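The Toy Sorting Table: How We Store Small Toys So They Get Put Away

Project report, Design for Everyday Spaces
Chuensuk study group, fall term

Where the project came from

Our group started with a complaint that everybody in the class seemed to share, whether they had little brothers and sisters at home or had worked a summer at a day camp. Small toys never stay put! You tidy them into something big, they all come out again the moment one of them is wanted, and by the end of the afternoon you are picking balls out from under the furniture. We wanted to look at the container itself and ask whether its shape changes how easy it is to find a toy, and how likely it is that the toy goes back in.

We borrowed ideas from two places we visited in November, the Flivotgate play library and the Pavov after-school center (both were very kind to us and let us stay much longer than we had asked for). Flivotgate lends out toys in open tubs, and the inventory on the wall there came to 545 items, most of them small enough to fit in one hand. Pavov keeps its toys in lidded boxes, sorted by type, and the staff told us that the sorting takes up a good part of every closing time.

What we set up

We worked on dark green tables over a tile floor. For the toys we wanted a real mix, the sort you would find at the bottom of any family toy chest, so we had smooth balls, spiky ones, soft toys, blocks and a few crinkly or fluffy things that don't fit any category very well. Our whole budget was 80 dollars, and most of it went on the toys. The Zidard hobby shop let us go through its bargain shelf, and that saved us.

We compared two open containers, a gray plastic bin and a silver metal tray. Beside them we had a stack of colored boxes with round holes, and we were curious about those from the beginning. A hole is a nice invitation for a child, who will happily post a ball into it for no reason at all. 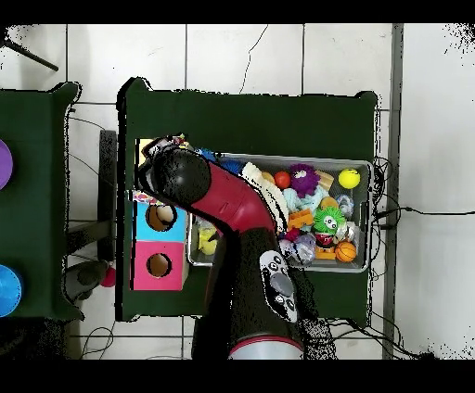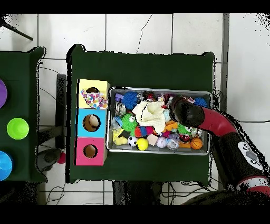
The gray bin comes first and the metal tray second, with the box stack to the left of the container both times.

What we noticed about the containers

The first thing we learned is that a full container is a full container, and no clever shape gets you out of that. In both the bin and the tray the toys covered one another, and the soft ones were the worst for it. A piece of cloth or a long fluffy rope toy can hide a surprising amount underneath. We had expected the small hard toys to be the nuisance, so this was a useful correction for us.

Color helped more than size. The orange basketball-patterned ball was easy to pick out, and so were the yellow things, even with a lot going on next to them. The pale and see-through toys were much harder. A lavender ball or a clear glittery one takes on the look of whatever is near it, and more than one of us looked straight past them. If we were buying toys for a shared bin again, I think we would all go for stronger colors.

The metal tray was my own favorite to look at, though I will admit that it made a terrific noise when a block was dropped in. The plastic bin was kinder to the ears and easier to carry from table to table. Two of us preferred it for that alone, and we never did settle the argument.

What we noticed about the boxes

The boxes were the cheerful part of the project. Stacked up, they take very little table space, and the different colors make it simple to tell a child which one you mean. The trouble is that a round hole decides for you what can go in. Balls are fine if they are small enough, but a floppy plush toy has to be pushed, and anything draped over a box will cover its hole.

We also talked for a long time about whether the holes should face the side or the top. A hole in the top keeps things from rolling out again. A hole in the side lets you see in without lifting anything, and for younger children we felt that was worth more.

What we would do next

We would like to try the bin with a simple divider down the middle, soft toys on one side and hard toys on the other, and see if that is enough sorting for a busy household. We would also like a shallower tray with a quiet lining, felt perhaps, and a small bowl just for balls. The balls were the toys we chased most often!

The written part of this report was limited to 2,000 words, so we have left out our sketches for the divider. They are in the course folder along with our notes from Flivotgate and Pavov, and anyone in next term's group is welcome to use them.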